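The Two-Basket Evening

On small things, and where they go when they have no place

In my flat there is a table which has never been used for a proper dinner. It is long and brown and it stands by the wall between the kitchen and the corridor, and for years every small thing that entered the house finished its journey there. Keys, batteries, a button from a coat I no longer had. When I moved to Rostness from a much bigger apartment, I believed that less space would make me a tidier person. It made me a person with a crowded table.

I tried the usual remedies. First I bought a cabinet with 28 little drawers, which looked very serious, like in an old pharmacy. Within a month I could not remember what was in any of them. I opened drawers all day long. After that came the glass jars, and after the jars a hanging organizer of grey cloth, which I gave to a neighbour in May and did not miss.

The method I use now came to me from the shop Restrepo, on the harbour street, where I had gone to buy string. The shopkeeper there keeps two baskets on the counter. Whatever customers leave behind, or whatever falls out of a box, goes in the first one. At closing time each thing is taken out and looked at, and if it is still wanted, it moves to the second basket, and from there to its shelf. I asked if this was some kind of system. The answer was that it was only two baskets.

I went home and thought about it for a week. Then I bought my own pair.

They should not match, and this is my one firm opinion. If both baskets have the same shape and colour, you will forget which is which, and by the third evening you will have two mixed baskets and a bad mood. One should be loud and the other quiet. I like a bright woven basket for the things that wait, the kind of basket you find in a market hall for very little money, and natural wicker for the things that are chosen. A shallow wicker tray is better than a deep one. In a deep basket, objects go to sleep at the bottom.
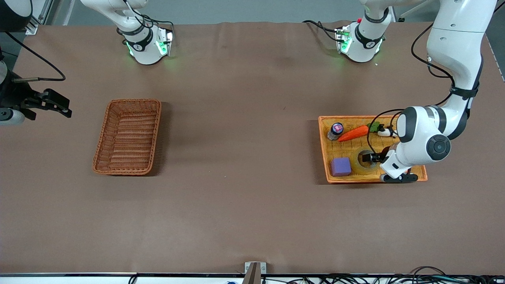

The second opinion is less firm, but I will give it anyway. Begin with few objects. When people write to this magazine about sorting, they often describe a whole weekend, with bags lined up to the front door and everybody in the family angry. I have done such weekends. The rooms were beautiful on the last evening and in two weeks they were as before. A handful of things, on the other hand, can be finished before the kettle boils.

And it is surprising how slow a handful can be, if you are fair to it. A small bottle must be opened and smelled, and you must decide if you will ever use the rest. A roll of tape seems easy, but tape belongs in the kitchen drawer and also in the desk and also with the wrapping paper, so you must choose one and stay with it. A toy carrot is harder still. In my house the toy vegetables arrive with visiting children and stay behind when they leave, and I have carried one in my coat pocket as far as the ferry to give it back. A soft cube has no obvious place in a house without children. I give such a thing to the visitors' shelf, which is low, and where nobody complains about colours.

With little figures and animals I am weak. Every one that came into my wicker basket has been kept.

Some readers will ask about the rubbish. It does not get a basket. I have noticed in myself that if there is a third container for "maybe throw away", everything goes into it, and the container then lives in the corridor until spring. So the bin stays in the kitchen and I walk to it. The walk is seven steps and it is enough to change my mind sometimes, which I consider a good thing for the objects and perhaps a bad thing for the flat.

About the table itself I can say only a little. It should be plain. I used to have a tablecloth from Skunden, with a pattern of berries and birds, and I lost a whole needle case on it for several days. On a smooth brown surface a small object has nowhere to hide. Leave enough room between the baskets for your two hands, and put the waiting one on the side of your stronger hand. I am right-handed, so mine stands at the right.

The bright basket has now a crack in the rim and I have repaired it with thread. In the wicker one tonight there are a thimble, a key for the bicycle and a cork that I cannot explain, and the kettle is already making its noise.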